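Stotudholm Shared Kitchen - progress report to the Timent fund
Reporting month: November
Prepared by: Zdenka Dervishi

Dear colleagues,

This is the second report on the kitchen equipment part of our grant. In the first report I wrote mostly about the repair of the floor and the delay with the sink. Those works are finished and I will not repeat them. In this period we worked on the small equipment: what we have, where it is kept, and how the groups can find it again after another group has cooked.

Spending

From the equipment line we spent 3,180 in this period. The largest part went to the shelves from Dromton and the two lockable cupboards. The smaller part was for pots, cutting boards, hand tools and the stands for them. The invoice from Yammine for the boards came late and has a wrong delivery address, so I asked them for a corrected one. I will send it with the next papers. The amount itself is correct.

Hand tools and their storage

Before the grant, all spatulas, ladles and spoons were in one deep drawer. It was difficult to close, and the groups often bought new tools when the old ones were only at the bottom. In October we emptied the drawer and washed everything. Tools with melted edges or loose handles were thrown away - it was more than I had expected.

For the tools which are used every day we decided on open stands that can be placed on a work table. The model we chose has a round base, a tall post and a crown of curled hooks at the top. The hooks are thin, and a tool needs a hole or a loop in the handle to hang there. The beige set, with the plain spatula and the slotted one, we try first, before we order more of the same kind. 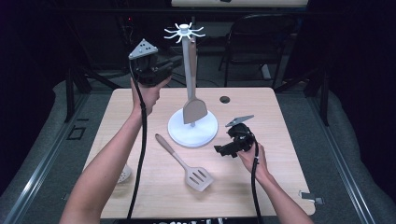 Costel Leka wrote to me that he would prefer a rail on the wall, as a stand takes space on the table when seven people are cooking, and it must be moved each time somebody rolls dough. He also asks that the slotted tools are kept apart from the flat ones, so that one does not take the wrong one with a hot pan in the other hand.

I find the remark about the table fair. A rail was in our first plan, but the wall behind the work tables is thin and we did not get permission to drill in it. I have asked again for the side wall near the window. If the answer is positive, the stands can go to the smaller tables and the rail will serve the main cooking place. The cost of the rail would fit in the remaining money of this line. The question of flat and slotted tools we can solve now, with labels.

Use of the kitchen

Three groups are cooking regularly. The Sunday group is the newest one and uses the kitchen from the morning until late afternoon. They asked for larger pots, and we bought 2 of them in this period. The list of equipment hangs on the inside of the cupboard door, and each group signs it before leaving. Sometimes the signature is missing, and then I call them.

Next steps

- corrected invoice from Yammine
- answer about the side wall
- labels for the tool stands and for the Dromton shelves
- a short cleaning guide, one page, also for the new groups

One request from our side: we would like to move the money left from the drawer inserts, which we no longer need, to the rail or to more stands. Please let me know if a letter is necessary for this or if an e-mail is enough.

With kind regards,
Zdenka Dervishi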